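**Brarkthorpe, 12 November 2025** — Domański has completed the refit of 412 single-room flats at its Grimthorpe site, placing the laundry equipment in the sleeping area of each unit. The work began in April and was carried out in two phases, with tenants moved to vacant flats in the same building while their own rooms were out of use.

Until the refit, residents shared a basement laundry with five machines. Access was by key and by booking sheet, and the room was closed overnight. The basement has been handed back to the building for cycle storage.

Each flat now has a stacked washer-dryer, finished in white and set upright to limit the floor area it takes up. The water supply and waste run behind the unit to the existing riser. An isolating valve is fitted at hand height, and the electrical supply is on its own circuit, separate from the room sockets. Floors in the sleeping area are wooden. Boards lifted for the pipework were relaid in their original order where their condition allowed. 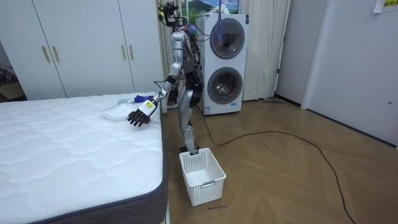
The layout keeps the bed and the laundry equipment within a short distance of each other, so that bedding can be stripped, washed and put back without being carried through the building. Clearance in front of the washer-dryer was set at the design stage to allow the door to open fully with a laundry basket on the floor. Baskets with perforated sides are recommended, as they let air reach damp items before a load is started.

Mattresses were replaced under the same contract. The new type has a quilted top and a fabric border, and is supplied without a fixed cover. Tenants are asked to use a washable protector and to leave the mattress uncovered for a few hours when bed linen is changed.

Noise was measured in occupied flats during the first phase. As a result, anti-vibration feet supplied by Jetby were added to every unit — including those already installed — and the spin speed was limited between 22:00 and 07:00 by means of a timer on the circuit controls.

A further 300 flats at Brarkthorpe are to be surveyed under the same specification. Domański will confirm the order of works once the condition of the risers is known. Rents at Grimthorpe are unchanged by the refit, and the charge for the former shared laundry has been removed from tenants' statements.

Floor plans and the full specification are available on request from the Domański press office, Grimthorpe.

**Ends**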